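Ticket: Trip hazard and intermittent power, open floor, level 1 (Dutside building)
Status: Resolved, monitoring

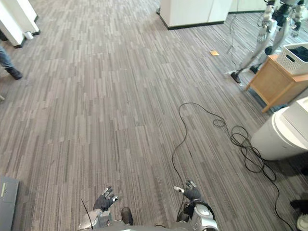
Category: Facilities / electrical / floor coverings
Priority: Medium, raised to High on second update
Date opened: 2025-05-26
Site contact: Rastis facilities desk

Summary

Two complaints were logged against the same area and have been merged here. The first is a long black cable left lying across the striped carpet, with the slack in a tangle near the white bin. The second is that equipment on the extension lead drops out without warning and comes back by itself. Both reporters assumed the two were connected. They were partly right.

Environment

Floor covering: carpet planks in mixed greys, staggered lay, glued direct to slab. Supplied by Baptiste under the fit-out contract.
Power: one double outlet behind the low cabinets, one single outlet near the white column. No floor boxes in the open area.
Extension lead: black, heavy duty, 19 metres.
Furniture: white cabinets, Vosetti range, black base strip.

Steps to reproduce (power fault)

1. Run the lead from the cabinet outlet to the open floor.
2. Leave the excess in coils on the carpet.
3. Connect a load and wait.
4. Walk past the cabinets, or open and close the end door.

Expected: load stays on.
Observed: load drops for a second or two, then returns. The breaker does not trip and the safety switch does not operate.

Log

Entry 1
Ticket received. Asked reporter whether the fault follows the lead or the outlet. Reply: not tested, everyone uses the same lead because it is the only one that reaches. Asked for the lead to be switched off at the wall and left where it was until inspected.

Entry 2
Attended site. Lead inspected along its full length by hand. No cuts, no flattened sections, no heat marks on the plug or socket ends. Test tag in date. Continuity good on all three conductors, including while flexing the cable at both ends. Insulation resistance within limits. Lead is not faulty.

The coils were examined separately. A loosely looped cable on the floor is mainly a foot hazard, but a heavy load through a tightly wound one can overheat it. Load on this lead is light and the loops are loose, so heating is ruled out as a cause. It remains poor practice.

Entry 3
Tested the cabinet outlet with a plug-in tester. Wiring correct. Left a 60 watt test lamp connected and opened and closed the end door of the cabinet repeatedly. Lamp flickered on the fifth close. Repeated with the extension lead removed and the lamp plugged directly into the wall. Same result. The fault is at the outlet.

Repeated the test at the outlet near the column. No flicker. A small white plug was found on the floor at the foot of this column with nothing connected to it. It was picked up and taken to the desk. If it belongs to you, please collect it.

Entry 4
Priority raised to High. A loose connection at an outlet is a heating risk whatever the size of the load. Cabinet outlet isolated at the board and labelled. Users advised to use the column outlet in the meantime. Electrician booked.

Comment from reporter: the column outlet is on the wrong side of the walkway, so the lead now crosses the full width of the carpet and the hazard is worse than before.

Response: agreed. Interim cable cover issued, see next entry.

Entry 5
Two cable covers tried.

a) Rubber ramp type, 2000 mm sections. Sits flat and takes the cable easily, but the sections creep on the carpet when a trolley goes over them. Needs to be used in a straight line, and the walkway is not straight.

b) Fabric strip with hook edging. Holds well on loop pile carpet. On these planks it grips along the length of the pile and poorly across it, so the edges lifted where the strip crossed the joins. Do not use tape as a substitute. Cloth tape left a residue on the lighter silver planks at another tenancy in December, and the planks had to be replaced.

Outcome: type (a) in use, with a non-slip underlay below each section. Creep reduced to an acceptable level.

Entry 6
Electrician attended. Outlet removed from wall. Active conductor loose in its terminal. Mounting block also loose, with the back panel of the cabinet bearing on the outlet plate. Closing the end door moved the panel, which moved the plate, which moved the conductor. Outlet and block replaced, conductor cut back and re-terminated, back panel notched for clearance. Door cycled with the test lamp connected for 60 minutes on and off. No flicker. Outlet returned to service.

Entry 7
Lead run reviewed with the outlet back in service. New route goes along the base of the cabinets, close against the black strip, and turns out to the floor only at the point of use. This takes almost 5 metres off the exposed length. Excess is kept on a reel, fully unwound before any heavy load, with the spare laid in long flat loops beside the cabinets and well clear of the bin.

The bin was the reason the tangle kept coming back. Whoever emptied it moved the cable aside with a foot, and each move added a twist. Bin to be relocated to the far end of the cabinets.

Entry 8
Carpet checked along the old cable line. No lifted edges and no broken adhesive. One dark plank rocks slightly at a corner when stepped on. Baptiste advised and will re-glue at the next visit. This is a separate defect and has its own ticket. Please do not add comments about it here.

Root cause

Power fault: loose active terminal at the cabinet outlet, disturbed by the cabinet back panel.
Trip hazard: lead longer than needed, no fixed route, excess stored on the floor in a walking area.

Resolution

Outlet and mounting block replaced. Cabinet back panel notched. Lead rerouted along the cabinet base. Cable ramp to be used wherever the lead crosses the walkway. Reel supplied.

User instructions until further notice

– Switch off at the wall before moving the lead.
– Do not run the lead under the carpet planks or through a cabinet door.
– Put the excess on the reel at the end of the day.
– Keep cases and boxes off the walkway side of the lead so that people are not forced to step over it.
– Report any flicker, buzzing or smell at an outlet straight away and stop using it.

Open items

Floor box for the open area: quote requested. Requires cutting the slab and lifting planks, so landlord approval is needed. Spare planks from the original batch are held in the Dutside store, but the lightest shade is short.

Other outlets behind Vosetti cabinets: to be checked for the same clearance problem. Level 1 done, no further faults found. Ground floor outstanding.

Ticket stays in monitoring until the ground floor check is complete.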